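## 5. A Fault in the Width Signal

The grasping policy described in Section 4 failed on the arm at Fluton in a way that we had not seen on held-out data. The arm moved to the object, stopped at the right height, and closed the jaws too little. Thin objects were left standing between the pads, or were lifted a short way and dropped. Thick objects were mostly picked up without trouble. This section describes the fault, how we traced it to the hand-held grippers used for collection, and what we changed.

### 5.1 How the width is recorded

All demonstrations were collected with the Hendo, a hand-held gripper with two finger blocks that move together when the operator squeezes the handle. A camera on the tool looks out over the fingers. The Hendo has no encoder on the jaws. Opening width is computed from the camera picture by fitting a line to the lower edge of each finger's inner face and converting the gap between the two lines to millimeters. The conversion is set once per tool, with the jaws first fully open and then fully closed, and is stored with the tool's serial number.

We chose this method to keep the tool light and free of wiring. It rests on an assumption that we stated in our design notes but did not check during collection: that the outline of the finger in the picture stays the same over the life of the tool. The finger block is a rigid part, and its outline does stay the same. The gripping material on its inner face is not rigid.

### 5.2 What went wrong

The first failures were logged on Jul 14, 2020, in the second session after the policy was moved from the test bench to the arm. Ruby-Lee Gilchrist was running the arm and stopped the session when a metal spatula slid out of the jaws and landed outside the guarded area of the table. No one was hurt and nothing was damaged. The session log gives the commanded width at the moment of the drop, and it was wider than the handle of the spatula. The arm had done what the policy told it to do.

We first suspected the arm. The jaw motor was tested against gauge blocks and was within its stated limits. We then suspected the conversion between the width units used in training and the units used by the jaw controller, which had been rewritten shortly before the move. This was also correct. Both checks took longer than they should have, as the logs from the bench and the arm used different clocks and had to be lined up by hand.

Kwan-ho Ho then replayed the training demonstrations with the computed width drawn over the picture. In the early recordings the fitted lines sat on the lower edges of the fingers. In later recordings from one tool, the line on the left finger had moved inward, toward the gap, when the jaws were nearly closed. With the jaws wide open the effect was smaller and easy to miss. The lower edge of the padding on that finger had started to come apart, and the line fit was following the loose fibers.

The error was not the same in every recording. It depended on which way the fibers lay, and this could change between one grasp and the next. At its worst the left line was displaced by 2 mm. On a mug or a box this makes no practical difference. On a spatula handle or a sheet of folded card it is enough to decide whether the object is held.

The sign of the error needs a short explanation. When the fringe moves the line inward, the computed width is smaller than the true width. On its own this would teach the policy to close further, and the failure would be harmless. The processing script, however, rescaled each recording so that its smallest computed width matched the stored closed position. The script was meant to remove small differences between tools. When a recording included an empty closing with the fibers pressed into the gap, that closing set the bottom of the scale too low, and every grasp in the same recording was shifted upward. The policy learned from these shifted values. Either step alone would have been tolerable. Together they produced a width that was too large for exactly the objects where width mattered most.

### 5.3 Extent of the affected data

The full set holds 3,000 demonstrations collected at the Clendell site. After the replay check we marked 900 of them as affected, meaning that the fitted line left the edge of the finger block in any part of the recording. All of the affected recordings were made in the second half of collection. They were not spread evenly over tasks. Work on the bare table, where the fingers were often brought down until they touched the surface, made up a larger share of the affected recordings than work with objects on raised stands.

This pattern fits what we know about how the padding wears. Operators were told to approach small objects from directly above and to let the fingertips reach the table before closing. The lower edge of the pad is then dragged a short distance across the surface with each closing. We did not record table contact, so we cannot give a wear rate per contact. Operators who approached more steeply may have caused less wear, but the assignment of operators to tools was not random and we make no claim about it.

The held-out test set did not reveal the fault for a simple reason. It was drawn from the same recordings as the training set and had passed through the same script. The policy was scored against widths that were wrong in the same way as the widths it had learned from, and it scored well. We had reported this score as evidence that the policy was ready for the arm.

### 5.4 Inspection of the tools

Before this work, the inspection at the start of a shift covered the screws, the pivot joints, the camera mount and the battery. Padding was looked at only when an operator reported poor grip. No such report was made for the affected tool. A fringe at the lower edge does little harm to the grip, as most of the contact area is higher on the pad, and the operator sees the tool from behind, where the lower edge is hidden.

The wear can be seen in the tool's own camera, and open-jaw views are the easiest to judge. With nothing between the pads and a pale surface behind them, dark fibers or a broken outline stand out without any processing. Figure 2 gives views of this kind, recorded on a wooden tabletop. The edges differ in how plainly they show a problem. A fringe of fibers is easy to name. A slightly uneven lower edge is harder, and may come from the padding, from the block or from the angle of the tool. Scuffing on the top face of a finger has no effect on the width signal, and we list it separately so that inspectors do not reject tools for it.

Small dark specks on the table gave us some trouble during the review. Where one lies close to the lower edge of a finger, the line fit can take it for part of the outline. We cannot say from a single view whether a speck is shed padding or ordinary dirt, and the new procedure does not ask the inspector to decide. The table is wiped and the view is taken again. 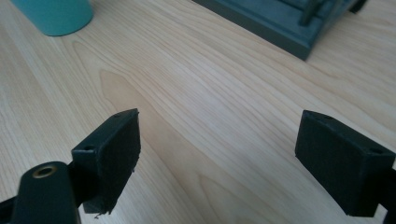
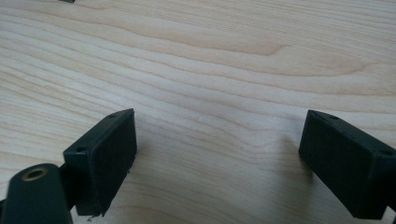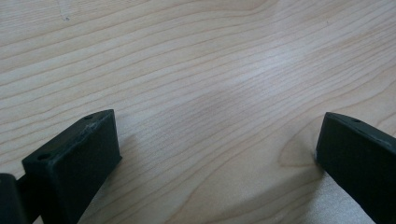 **Figure 2.** Open-jaw views from the hand-held gripper's camera over the tabletop. First: frayed padding along the bottom edge of the left finger pad. Second: slightly uneven lower edge on the left finger, with a dark speck on the table just beneath it. Third: scuffing along the upper edge of the left finger's top face, near the tip.

### 5.5 Changes made

The rescaling step was removed from the processing script. Differences between tools are now handled only by the stored conversion, and this is set again whenever padding is replaced. A recording whose smallest computed width falls below the stored closed position is held back for review and is no longer corrected automatically.

The line fit was moved from the lower edge of the inner face to the screw holes on the top face of each finger. The holes belong to the rigid part and do not change as the padding wears. The drawback is that a hole can leave the picture when the jaws are wide open, especially on the right side, where the camera is mounted slightly off center. In those moments the width is taken from the other finger alone, on the assumption that the two move together. Grasping happens well inside the range where both fingers can be tracked.

An open-jaw view is now recorded at the start and end of every shift and kept with the shift's data. Loose fibers at the lower edge are a reason to replace the padding before the tool is used again. Padding is replaced on both fingers together.

The affected recordings were processed again with the new fit and returned to the training set, except where the holes could not be found during the grasp itself. The policy trained on the corrected set is called Lo in the sections that follow, and all arm results in Section 6 are for Lo. The guarded area at Fluton was also made larger, and the arm now stops if the jaws report no load within a short time after a commanded grasp. This stop would have ended the spatula trial before the lift.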